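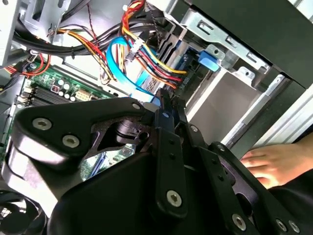 Skiro has released the June update for its survival game Rekbridge, and players on PC can download it since this morning. The console version will follow later in the month. The biggest addition is a new co-op mode called Night Ferry, in which teams of up to six players must bring their boat across the lake before the fuel is finished. For those who play on a desktop computer, the inside of the case deserves a look before the download starts: the patch needs 3000 MB of free space, and anyone with a full disk and an unused place in the drive bay area may prefer to add a second drive instead of deleting other games.

The update also brings a new weapon, the Idahosa crossbow. It holds 3 bolts and is slow to reload, but it makes almost no noise. It can be bought from the trader in Pliletti harbour for 300 coins, or found in locked boats if you are lucky. The old harpoon stays in the game, with a little less damage at long distance.

Among the smaller fixes, campfires do not go out any more when the host leaves the server, and the map keeps your own markers after a restart. Skiro writes in the patch notes that the problem with missing voice chat is known and will be repaired in the next update.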